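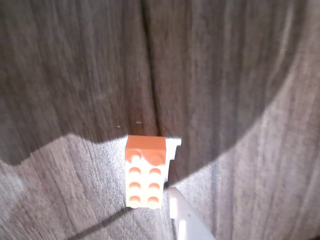 Grant Updates: Truvanport Toy Library

Progress report on the brick collection, prepared for the Sabatier Fund
February 21, 2019

Dear friends at the Fund,

When we last wrote to you in November, the brick collection was still sitting in bags and shoeboxes along the back wall, and I believe I promised you that the next letter would have better news in it. It does, I'm glad to say! We have been sorting most evenings since then, and we are a good deal further along than I expected to be at this point in the winter.

The count as of this week is 1404 bricks sorted, checked and put away in their proper drawers. Most of them came from the big Wana donation, which arrived all mixed together with doll shoes, marbles and a surprising amount of sand. The plain 2-by-4 bricks have been the easiest to deal with, and they are also what the children ask for most, so we did those first and left the odd shapes for later. Orange turned out to be our scarcest color in that size, and every orange one we come across gets a little cheer from whoever is at the table.

Our way of working has settled down nicely. Each brick gets looked over from the top for chewed or flattened studs, turned over to check the underside, and then snapped onto a test brick to see that it still holds. Anything that slides off goes into the craft bin, where it can be glued into picture frames and the like. We tried sorting by color first and then by size, and gave that up within an evening, as it is so much quicker to pick out shapes and let the colors take care of themselves.

With your money we have bought 13 sets of shallow drawers from Zarkell. They are a touch narrower than the catalog led us to believe, but the larger bricks fit if you lay them flat, and the labels have stayed on so far. Two sets came with cracked runners. Zarkell has agreed to replace them and we are waiting on the delivery. We also bought mesh bags for washing and a second lamp for the sorting table, which has made the evenings much easier on the eyes, even if it does make the paler colors hard to tell apart when you sit right under it.

The part that has gone slower than planned is the loan kits. We had hoped to have 100 kits ready to go home with families by now, and I have to tell you we are still short of that. The trouble is mostly with the small specialty pieces, which come in every shape you can think of and hardly ever in pairs. I would sooner send out fewer kits with everything in them than a full shelf of kits with gaps, and I hope you will feel the same way. The families who have borrowed the first ones have been very kind, and most kits have come back complete, one of them tidier than it left.

For the next stretch we plan to finish the specialty pieces, write a simple contents card for each kit, and open the brick table to drop-in visitors on Truvanport's market mornings. There is money left in the storage line, and we would like your permission to move it over to cards and printing. A short note back is all we need.

Thank you again for your patience and for your very generous support.

With warm wishes,
The Truvanport Toy Library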